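Do you need the detergent sheets?

Three readers have now asked me about laundry sheets, the thin strips you tear off and throw in with the clothes instead of pouring from a jug. Medero and Rastero both sell them by mail, and both would like you to sign up for a plan before you've washed so much as a sock.

I bought one box of each and used them up. On everyday shirts and towels I could not tell them from the cheap powder I have been buying for years. On anything with cooking oil on it, the powder won, and I had to run 2 aprons again. Medero says one strip is enough for a full load. My machine is a big one and I don't believe it. Use two and the price per wash stops looking so clever.

Then there's the word "clean" on the front of the Rastero box, which could mean anything. I wrote to ask what it meant and got a coupon for 15 percent off.

Lucinda Gallagher wrote in to say she likes them for travel, and I'll give her that. They weigh very little and can't leak in a suitcase. Sobia Khattak keeps hers in a jar by the sink for hand washing and says they melt slowly in cold water, so she stirs them in a cup of warm first.

If you have a bad back and three flights of stairs, a light box is worth paying for. For the rest of us I'd finish the jug we've got.

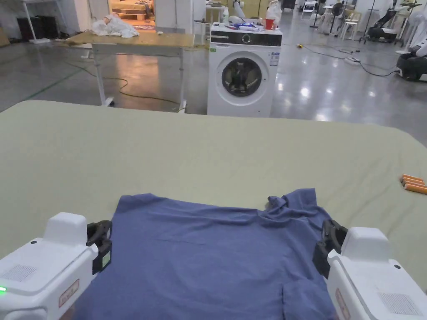
In January I'll get to dryer balls, which have promised to cut my drying time and so far have mostly made noise. If you own a set and think I'm wrong, write and tell me how you timed it.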